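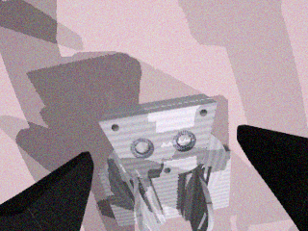
The job I applied for at Saloteck was called Domestic Readiness Assessor, and I had the interview in my kitchen, which I took as a good sign. They wanted someone who did housework and had opinions about it. I had 549 opinions about the cutlery drawer alone. On my first morning they sat me in front of a monitor and gave me a form with two boxes, YES and NOT YET. On the monitor was a greyish block with wires drooping off it, and a black finger waiting on either side, not touching. It looked like the back of my own television. I watched the fingers for a while in the spirit of one professional watching another, and then I ticked NOT YET and went to find the kettle.

The kettle was the first thing I'd have handed over, if anyone had asked. It lived on a high shelf next to a jar of teaspoons that had all been licked. The arm was built by a firm called Divum, and according to the brochure it would have a household running by December. The brochure had a woman on the front reading a novel. She was on page one, I noticed, and looked like someone who had been told it would only be a minute.

My boss explained that we began with tidying. You put small things on a surface and the arm put them somewhere else. I said that was how my husband tidied. She wrote this down.

So we did tidying. We did it inside the computer first, where there was no gravity unless you paid for it, or that was how I understood the meeting. The arm would swing out, consider a cube, and go down beside it with great tenderness. Then it would close its fingers on the air and carry the air across to the proper place and let it go. It scored 7 for this. I asked out of what, and was told out of 2000, and that last month's had been worse.

"Would you have it in the house?" said my boss. It was on the form.

I thought about my house. I thought about the stairs, where everything that belongs upstairs sits for a fortnight waiting to be carried, and about the sock behind the radiator, which I have been meaning to get since the old radiator.

"What would it do about a sock?" I said.

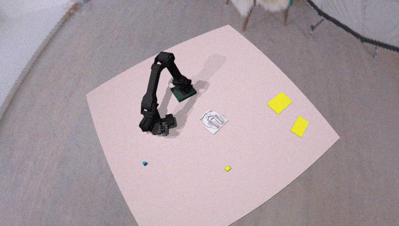
She said socks were on the roadmap. Soft things were difficult, as were shiny things, and things inside other things. Things under other things were being looked at by a separate company, Jornach, who had a whole floor for it. I asked what that left and she said cubes.

I went home and looked for cubes. There was a stock cube at the back of the cupboard, and it had gone soft.

By the second month I had grown fond of the arm and had started to leave comments in the margin. "Nice try with the blue one." "Have you thought of approaching from the other side?" "Don't worry, I drop things too." I had never written anything so kind to a member of my family. It did get better. On a good afternoon it picked up a cube and held it for 18 seconds, and three grown engineers stood up. I have emptied a dishwasher every day of my adult life and the most I have ever had is someone saying there aren't any clean bowls.

I mentioned this at my review. I said that if they wanted to know whether a machine could do a household chore, they might begin by watching one get done, all the way through, including the bit where you find the other thing that needs doing first. My boss said that was very interesting and could I do it for them on Sunday, with sensors on.

So on Sunday I wore the gloves. They were Fitzsimmons gloves, grey, with a wire up each sleeve to a box on my belt, and I wiped the worktops in them. I cleaned behind the bread bin. I pulled the radiator cover off and got the sock out with a coat hanger, and it was not one of ours. The whole lot went down the wire to Saloteck, four hours of it, and they were thrilled. They said nobody had ever sent them a sock of that quality.

The form came round again on the Monday. I read it properly this time and saw that there was a line at the bottom, under the boxes, for the name of whoever was doing the work in the meantime. I put mine. Then I had a look at the arm, which had set off across its mat with a handful of air, and I asked my boss what it got paid.

"It doesn't," she said. "It doesn't get paid anything."

I moved my pen up the page a bit and had another think about YES.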